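Skunberg should have ended after season 2. I watched all of it, and the last stretch felt like one long recap.

The siege of Brellitgate took a whole season.

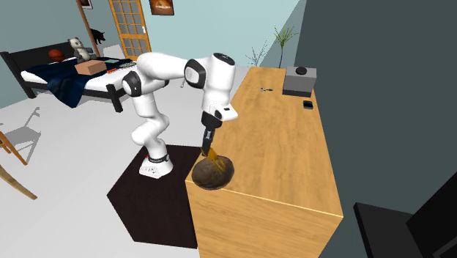
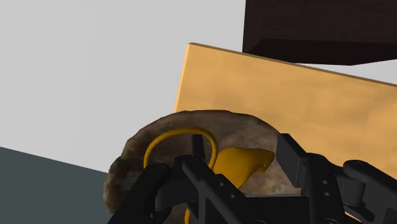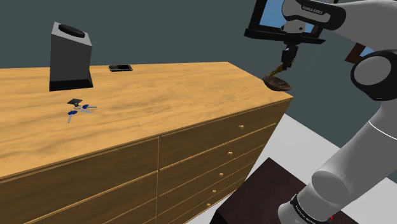

Would a shorter run have saved the show? Probably, if the writers had kept Ibrahim alive and dropped the Plirkiment plot. His scenes carried the story — the tax riots did not. A village of 300 people can hold my interest without an army at the gate.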